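Setting up your Zendham label printer
Section 6: Finding a home for it

I've set up more of these than I care to remember (the first was in my kitchen in Horthorpe!), and the table matters more than you'd think. Go for something flat and pale, with clear space on top.
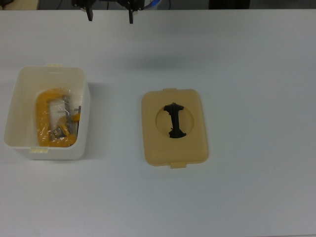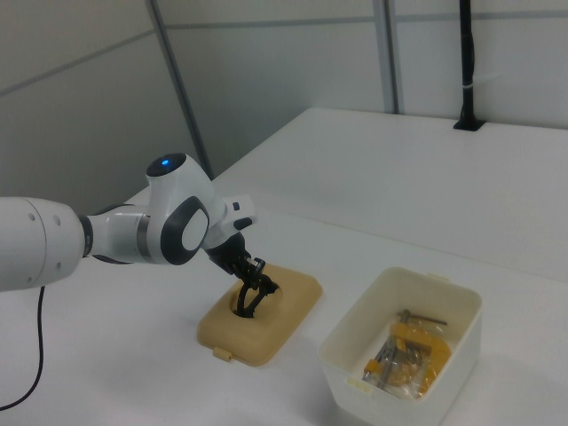 A white tabletop, both times.

Loading the first roll

1. Switch off at the wall and lift the lid.
2. Drop the roll in with the labels facing up. A full one holds 138, so don't panic if it looks fat.
3. Pull a bit through, shut the lid and switch on.
4. Press Feed once and wait for the green light – mine takes ages.

Note: Roman is the built-in typeface. You can swap it later in the Ginville app.

Caution: don't tug a label while it's printing! I did, and spent an evening picking glue off the roller.

5. Clean the roller every 50 labels with a dry cloth.

Last updated 14/07/2022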